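Lesezeit: 3 Minuten

Alles in Orange: unser Packnachmittag in der Halle

Wer schon einmal eine Snackaktion für ein ganzes Sommerfest vorbereitet hat, weiß, wie schnell ein Tisch voll wird. Im August war es bei uns wieder so weit, und ich freue mich immer noch über jedes einzelne Stück, das dort durch unsere Hände gegangen ist! Dieses Jahr lautete das Motto Orange. Die Idee kam von Bienvenido Sison, der beim letzten Fest die Getränkeausgabe gemacht hat und seitdem fest davon überzeugt ist, dass man eine Farbe schon von Weitem riechen kann. Na gut, schmecken vielleicht.

Insgesamt wollten wir 354 Tüten füllen, jede mit etwas zum Knabbern und etwas zum Trinken. Angefangen haben wir am Donnerstag kurz nach dem Mittagessen, und die erste Stunde ging komplett fürs Sortieren drauf (ich liebe das ja, andere verdrehen da die Augen). Knabberzeug auf die eine Seite, Flaschen auf die andere, dazwischen Platz zum Arbeiten. Die grüne Unterlage hat sich dabei herrlich bewährt, und neben dem ganzen Orange sieht sie auch noch richtig fröhlich aus.

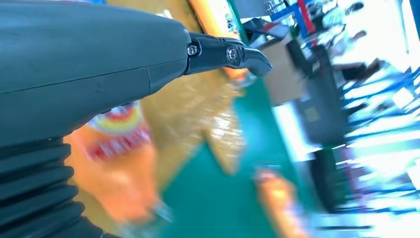

Beim Knabberzeug haben wir lange hin und her überlegt. Salzig oder süß? Am Ende hat salzig gewonnen, weil im August doch jede Schokolade leidet, sobald die Tüten eine Weile in der Sonne stehen. Die knisternden Beutel sind leicht, sie füllen die Tüte schön aus, und Kinder greifen sofort danach. Nur stapeln darf man sie nicht zu hoch, sonst hat man unten Krümel. Deshalb kommen sie bei uns immer als Letztes hinein, ganz obenauf, mit dem bunten Aufdruck nach vorn.

Eine Sache, die ich beim nächsten Mal genauso wieder machen würde: zuerst eine einzige Tüte fertig packen und sie gut sichtbar hinstellen. Dann braucht man keine Packliste und keine langen Erklärungen, alle schauen kurz hin und legen los. Unsere Mustertüte hieß übrigens Leitner, fragt mich bitte nicht, warum. Irgendwann rief jemand quer durch die Halle »Wo ist der Leitner?«, und alle wussten Bescheid.

Für die Getränke haben wir uns viel Zeit genommen. Kleine Flaschen sollten es sein, mit Deckel zum Zuschrauben, damit man auf der Wiese auch mal etwas stehen lassen kann, ohne dass gleich die Wespen kommen. Probiert haben wir vorher natürlich auch, und zwar ausgiebig!
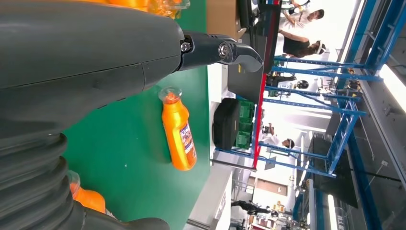
Nach der ersten Runde standen 100 Tüten fertig da, und die Stimmung war so gut, dass wir die Kaffeepause glatt verschoben haben. Danach wurde es noch flotter. Jeder hatte seinen Handgriff gefunden, es wurde viel geredet und noch mehr gelacht, und gegen fünf fehlten nur noch 77 Stück. Die letzten davon haben wir im Stehen gepackt, mit einem Brötchen in der anderen Hand.

Übrig geblieben sind ein paar Flaschen und eine ordentliche Menge Knabberzeug. Das wandert in den Vorrat für den Herbst, dann wird wieder gepackt. Als Farbe steht Gelb im Raum, Bienvenido stimmt allerdings schon jetzt für eine zweite Runde Orange. Wer mitpacken möchte, ist herzlich willkommen, Erfahrung braucht es keine, nur ein bisschen Lust auf Geraschel und bequeme Schuhe.

Zuletzt erschienen
Limo, Saft oder Schorle? Unser großer Geschmackstest
1053 Papierfähnchen für die Festwiese
Was in eine gute Picknicktüte gehört
Ein Abend am Grill: Bilder vom Sommerfest
Tische, Bänke, Girlanden: der Aufbau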